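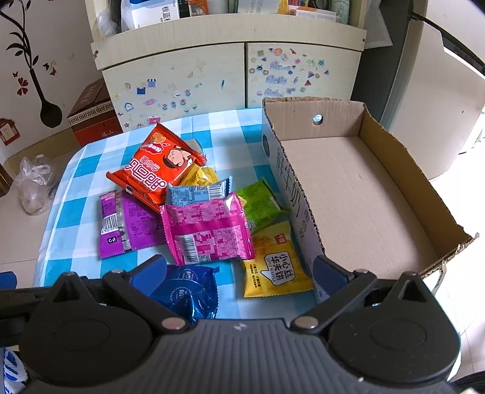

Team Warenausgabe Clerside, Packtisch Kleingebäck und Snacks

Start | Packtisch | Kartons | Etiketten | Kontakt

4. Snackpäckchen in den Karton packen

Gilt für alle Mischkartons mit Einzelpäckchen (Waffeln, Knabberzeug, Gefülltes). Für Flaschen und Gläser siehe Abschnitt 6. Stand 26. April 2025, ersetzt die Fassung vom März.

4.1 Tisch vorbereiten

1. Tischdecke glattziehen. Falten unter dem Stapel stören beim Schieben, an der Tischkante darf sie ruhig hängen.
2. Karton rechts hinstellen, offene Seite nach oben. Klappen ganz nach außen.
3. In den Karton schauen. Muss leer sein, auch keine Zettel vom letzten Durchgang.
4. Päckchen als losen Haufen daneben, nicht vorsortieren. Kostet nur Zeit.

Hinweis: Gebrauchte Kartons sind ok. Ausgefranste Vorderkante wie oben im Bild ist kein Grund zum Wegwerfen, solange Boden und Ecken halten. Lose Pappfetzen vorher abreißen.

Achtung: Kartons mit Griffloch oder Öse nie mit dem Loch nach unten legen. Kleine Tüten arbeiten sich da durch.

4.2 Reihenfolge

1. Zuerst alles, was flach liegt und nicht bröselt.
2. Dann die prallen Folientüten. Nicht drücken, nicht knicken. Luft drin lassen!
3. Waffeln und gefüllte Teile zuletzt, also oben. Sonst Krümel.
4. Jedes Päckchen an der gezackten Schweißnaht oder flach am Rand fassen, nie mitten auf der Ware.
5. Von oben abnehmen. Nicht von unten rausziehen, sonst rutscht der ganze Haufen und die Hälfte liegt auf dem Boden.
6. Schräg liegende Päckchen erst gerade drehen, dann rein.

Maximal 12 Päckchen pro kleinem Karton, in 2 Lagen. Wenn es vorher voll ist: aufhören, Rest in den nächsten.

Achtung: Gewicht brutto nicht über 300 g. Mehr nimmt das Regal Tullach nicht an, die Schienen sind zu schwach.

4.3 Barcodes

Rückseite und Vorderseite gemischt ist normal. Bei der pinken und der lila Sorte sitzt der Barcode auf der Rückseite, die dürfen also verkehrt herum liegen bleiben. Ablauf:

1. Päckchen mit Barcode nach oben drehen.
2. Scannen, Piepton abwarten.
3. Erst dann in den Karton.

Kein Ton: Folie mit dem Daumen glattstreichen, nochmal. Glänzende Folie spiegelt, etwas schräg halten. Wenn dreimal nichts kommt, Nummer von Hand eingeben und Päckchen auf die linke Tischseite legen.

Fremdsprachige Aufdrucke nicht überkleben. Das deutsche Zusatzetikett kommt auf die Rückseite, neben den Barcode, niemals drauf. Schweißnaht in der Mitte auch freilassen, da hält der Kleber nciht.

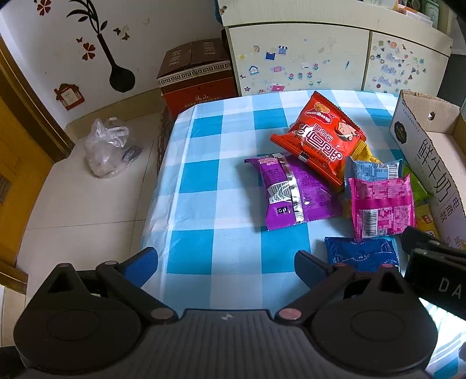 Muss ich die Päckchen nach Farbe sortieren, bevor ich anfange?
Die Farbe spielt beim Packen keine Rolle, nur ob der Inhalt bruchempfindlich ist. Sortiert wird erst am Regal.

4.4 Verschließen

1. Kurz am Karton rütteln. Klappert es stark, ein Blatt Packpapier oben rein.
2. Kurze Klappen zuerst, dann die langen.
3. Ein Streifen Klebeband längs. Bei weicher Pappe zusätzlich einer quer.
4. Etikett Ernar auf die Stirnseite, Schrift waagrecht.
5. Karton in Fach 113, Etikett nach vorn.

Hinweis: Aufgedruckte Schrift auf alten Kartons durchstreichen wenn dort eine andere Ware steht. Dicker Stift, ein Strich reicht.

Achtung: Messer nur zum Öffnen, nie bei vollem Karton an den Klappen nachschneiden. Folie ist sofort auf.

4.5 Wenn was schiefgeht

- Naht offen: Päckchen raus, nicht mit Klebeband flicken. Kiste Dawber, Deckel zu.
- Inhalt zerbrochen aber Folie dicht: ebenfalls Dawber, Zettel "Bruch" dazu.
- Päckchen runtergefallen: aufheben, Naht prüfen, abwischen, weiter.
- Decke verkrümelt: abräumen, draußen ausschütteln, neu auflegen. Nicht einfach über den Rand fegen.
- Datum unleserlich: nicht raten. Beiseite, am Ende der Schicht melden.

Danach Tisch abräumen, leere Kartons flachgelegt unter den Tisch. Klebeband zurrück in die Schublade.

Verwandte Abschnitte
3. Kartons auswählen und prüfen
5. Etiketten Ernar drucken
6. Flaschen und Gläser
7. Regal Tullach einräumen
Bruchliste Dawber (Vordruck)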